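Jirkel Publishes First Results of Its Household Chores Trial
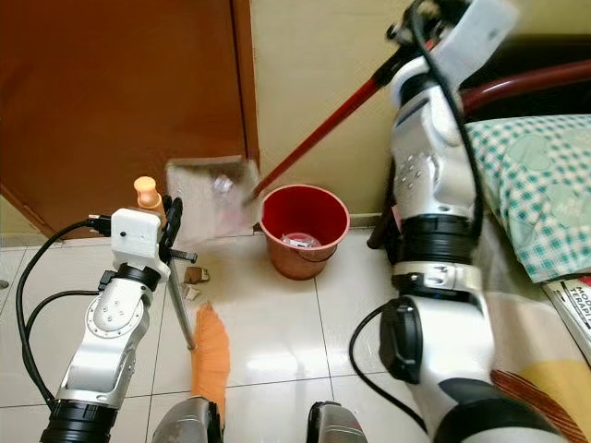

Sweeping task with broom and dustpan, one tool in each gripper. Photo: Jirkel

Zadelel, August 2021 – The robotics company Jirkel has published today the first results of its trial on household chores. The trial asks a simple question: can a machine do the small work of the home yet? Our answer at this moment is: partly, and slowly.

In July the two-armed robot made 1000 attempts at 18 different chores. Of these attempts, 700 were finished without help from a person. Wiping a table and carrying a bucket went well. Sweeping was the most difficult, as both arms must work together and the floor dirt is never the same two times.

"A person sweeps a room and thinks of something else. Our machine must give all its attention to one piece of dirt," the company states in its report. "We do not want to promise more than we can show."

The robot still needs an operator nearby, and it is not for sale. Jirkel will continue the trial for 3 more months together with its partner Laing, which develops the control software under the name Sava. The next part will include shop-floor work, such as sorting of returned goods and cleaning between shelves.

The full report can be requested free of charge from the Jirkel press office in Zadelel. Photos may be used by the media with mention of the source.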